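Keeping time without keeping watch

The office manager at Blöndal's Lilstead branch has a habit of answering a question with a story, and I'm glad of it, for when I rang to ask how a cleaning and maintenance firm had come to change the way it handles timesheets, I had rather expected a list of features. I got the tale of the biscuit tin instead.

"It was a real tin," she told me, laughing. "Everybody put their paper slips in it at the end of a shift, and I'd tip it out on my desk at the end of the month and try to read the handwriting. There were 46 of us by then, and I used to dread it, I really did."

The firm moved to Jomau in September, after a couple of months of trying it with one small team. Staff start a timer on their phones when they arrive at a job, choose the client from a list, and stop it when they leave. She was worried about the older hands, who had been with the company since long before anyone carried a phone, but they took to it quicker than she did. "They liked the big button," she said. "I was the one who kept forgetting to press it!"

What took longer was approvals. In the beginning every timesheet came to her, and she would sit up until ten at night ticking them off one after another. Now each team leader approves their own people's hours, and she only sees the ones that have been sent back with a note. Last month there were two. "Two! I thought something had gone wrong with it, so I went and checked."

We talked for a good while about rounding, a subject she has strong feelings on. Jomau can round each entry up to the nearest quarter of an hour, and she tried that for a few weeks before turning it off. "You get somebody who does five short visits in a morning, and by lunchtime the report has them working longer than the morning was. The clients notice that sort of thing, and quite right too." She does still round the monthly total on the invoice, but only after asking each client how they would like it done.
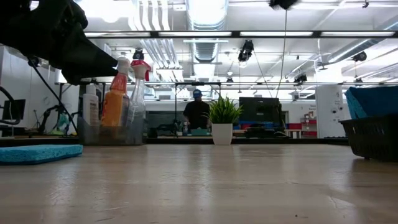
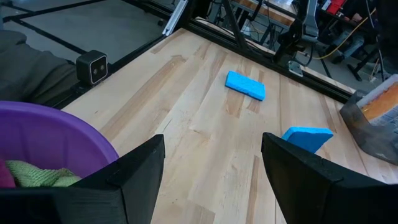

Invoices go out through Zosetti, which her bookkeeper was already using, and the hours are exported as a spreadsheet and brought in by hand. I asked whether that bothered her, and she thought about it for a moment. "I'd like them to talk to each other, of course I would. But it takes me some 50 minutes a month, with a cup of tea, and I do catch things while I'm looking."

Her advice to anyone setting up the same thing is to be strict with project names from the first day. Hers had got into a dreadful tangle, with the same client entered under three spellings, and she spent most of a winter afternoon merging them. New projects can now only be made by her and the two team leaders who asked nicely.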